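Roses from the supermarket used to last me 2 days, tops. Heads drooping, water cloudy, the whole sad business! My neighbor Raelene Lockyer finally walked me through what she does, and now I do it every single time (even with the cheap ones).

First, unwrap everything and lay the stems out on a clear table, one at a time. I know it's tempting to plop the whole bunch straight in the vase. Don't. Pull off any leaf that would sit under the water line, but leave the upper ones on – they look nice and they do no harm. Keep any loose bits of greenery too, I tuck those in at the end.
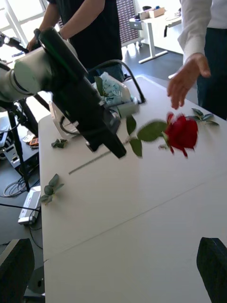
*One red rose with its leaves still on, a couple of green sprigs, and the blue hydrangeas in their paper.*

Then cut an inch off each stem, on a slant, with a sharp knife or good snips. My kitchen scissors just mash them. Straight into lukewarm water after that, up to their necks, for 20 minutes before you start arranging.

Hydrangeas are thirstier than roses, so I top up the vase every morning and change the water completely every 2 days. If a hydrangea head goes limp, dunk the whole bloom in a bowl of cool water and let it soak while you eat lunch. Shake it gently over the sink before it goes back in, or you'll be mopping the table like I was last November.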